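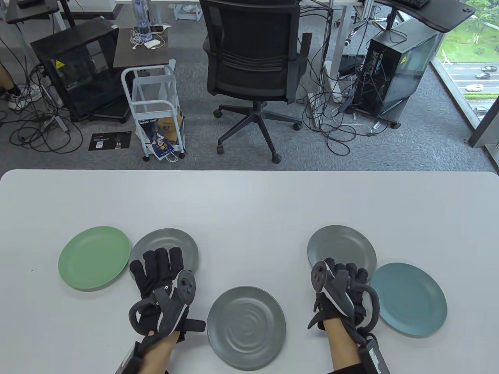 Our shared kitchen in the Varkwood building finally has its own plates, and I want to put the story of them on this page for everybody who asked. For years we ate from paper ones, which became soft under anything with sauce. In April we started to look for something better, and we have now chosen and bought. The set is mixed on purpose. Gray is the main color, and with it go a pale sage green and a muted blue-teal, all of them round. On the white table I like how quiet the colors are together, and one of the grays has thin rings on its surface, one inside the other, which I did not notice in the shop at all. I wrote this page in August 2022, during my lunch hours, so please forgive the mistakes of grammar.

This is a gallery page of the Ladimdale tenants' kitchen. The gallery is still small and it will grow slowly. Under the photo I have put my notes, one or two lines for each subject, so that the new pictures can be added between them later without moving everything.

The gray ones
They are our everyday plates. I wanted a color that goes with any food, and gray does this better than white, in my opinion. Rice looks good on it, and a fried egg looks very good.

The rings
If you run a finger over pottery with rings you often feel them, and some people do not like the sound of a fork there. Please tell me if it disturbs you and I will keep this kind for bread and fruit.

The sage green
My favorite. It is a pale color and I was afraid it would look like a hospital, but next to the gray it becomes warmer. I would be happy to have more of this one when we order again.

The blue-teal
Chosen by vote. The other candidate was a dark red, and it lost by 2 votes. I voted for the red, but I accept the result and I must say the blue is growing on me.

How we chose
We looked at two shops. Saengthong has the better colors and lets you buy single plates, and Tiltumer is cheaper but sells only full boxes of the same color. We went to Saengthong. The person at the counter was patient with us and let us lay out many combinations until we were satisfied – it took most of an afternoon.

What it cost
The kitchen fund had 438 dollars at the start. We had decided not to go over 300 for the plates, and we stayed under it. The rest remains in the fund for bowls and perhaps a good bread knife.

How many
We bought 16 plates in total. It is enough for a normal lunch and not enough for the winter party. For the party we will borrow, as always, or people can bring their own from home.

Where they live
The plates have the second shelf, left of the sink. Please put the gray ones at the bottom and the colored ones on top. I tried the opposite order for a week and the stack looked heavy, but maybe this is only my taste.

Washing
Use the soft side of the sponge. The green metal wool under the sink is for the oven tray and for nothing else. If there is dried food on a plate, leave it in warm water for a few minutes and it will come off by itself.

Drying
The rack is narrow, so put every second plate in the back row. When the rack is full, take the towel with blue stripes and dry some by hand. The towels are changed on Monday morning.

Laying the table
When we eat together I like to spread the plates in a curve first and look at the colors before I put them in their places. It is a small pleasure and it takes one minute. A gray plate between two colored ones is the best, and two gray ones next to each other are also fine. I let the edges overlap a little while I decide.

Microwave
Two minutes is fine, I have tested it with soup and with yesterday's noodles. For a longer time please use the glass dish, because the plates become too hot to hold without a cloth.

If one breaks
It happens, do not hide it. Wrap the pieces in newspaper, put them in the gray bin outside and write the color on the paper on the fridge door. We buy the missing one at the next order.

The old paper plates
There is still one packet in the cupboard over the fridge. They are good for birthday cake and for mixing paint, and anybody may take them.

Next for the gallery
The bowls, when we have agreed on them. So far we have three opinions about the size and no opinion about the color. If you have eaten from a bowl that you liked, bring it to lunch and show it to the others – I will take a picture and add it to this page with a line or two.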